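Ce site utilise des cookies pour mesurer l'audience. Accepter | Refuser | En savoir plus

Visites et ateliers > Robots faits maison

Une après-midi à l'atelier Fesari

Je suis arrivé vers 14 heures à l'atelier partagé Fesari, dans une ancienne imprimerie derrière la gare. Le français n'est pas ma première langue, alors je demande au lecteur un peu de patience. J'ai pris des notes pendant la visite et je les ai mises au propre le soir.

C'est Sandra Marsden qui m'a ouvert. Elle construit avec deux amis un poste à deux bras qui doit, un jour, servir à manger. Le projet s'appelle Pleso. Ils ont commencé en février, avec un budget de 2 000 euros, dont 1 000 sont déjà partis dans les moteurs d'occasion. Le reste est prévu pour les câbles, les fixations et, je cite, « les erreurs ».

On m'a d'abord expliqué les pinces. Elles ont deux doigts et une tringlerie en métal, que Sandra démonte et graisse elle-même. La première version serrait trop fort et elle a écrasé plusieurs brioches. Maintenant le programme limite le courant et la pince s'arrête plus tôt. J'ai demandé si un capteur de force ne serait pas plus simple. Elle m'a répondu que oui, mais que c'est cher, et qu'elle préfère d'abord comprendre ce que le moteur peut dire tout seul.

L'exercice du moment, ce sont les petits pains à la vapeur : prendre le pain dans le cuiseur et le poser sur l'assiette. Il y en a quatre dans le panier perforé, et le couvercle en verre reste à plat sur la table, à gauche de l'appareil.

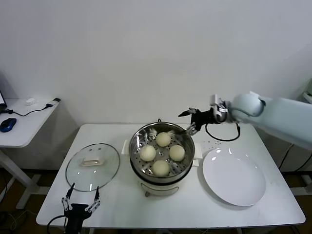 Le plus difficile, selon Sandra, est le bord du cuiseur. Le métal brille et la caméra se trompe sur la distance. Ils ont essayé de changer la lampe de place, ensuite de baisser la vitesse du bras. Une séance dure 30 minutes, après quoi on laisse reposer les moteurs.

J'ai aussi posé la question des câbles, qui font de grandes boucles au poignet. Une gaine est commandée chez Stindard, mais elle n'est pas encore arrivée.

Je suis reparti avec l'adresse du fournisseur des roulements et une invitation à revenir au printemps.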